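In Praise of the Lazy Tidy

My friend Ok-hee So can clear a room in 25 minutes. I can't, and I've stopped wanting to. I think the big weekend clean-out is a terrible idea for most of us, and I say that as someone who once lost a whole January to one (I bought bins! I bought labels!).

What works for me is picking up one thing. Say it's a cloth. I pinch it by a corner, give it a look for lint, fold it, done. Then maybe a slipper. Then I go make coffee. People hear that and think I'm joking, but do it 50 times over a month and you've got a pretty nice room.

I also think open baskets beat lidded boxes every time. A lid is one more thing to deal with, and I will set the slipper on top of it, I know myself. A plastic basket with holes in it and an upright file holder will handle most of what lands on a flat surface at my place, picture books included, if you let them lean a little.

A gray fleece cloth, then a striped slipper with its neighbors:

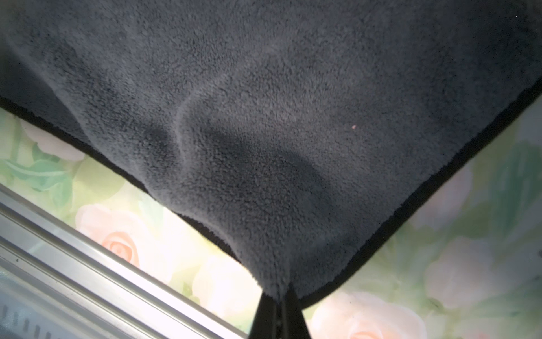
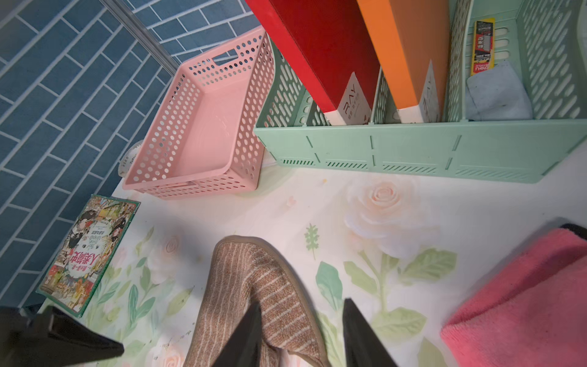

But what about the paper?

Okay, paper is harder. I had 53 instruction booklets in a drawer last time I looked, including one for a Kostora fan I gave away years ago. I still say one at a time. Pull one out while the kettle's on, decide, and shut the drawer again. The fan booklet went first, and I haven't missed it yet.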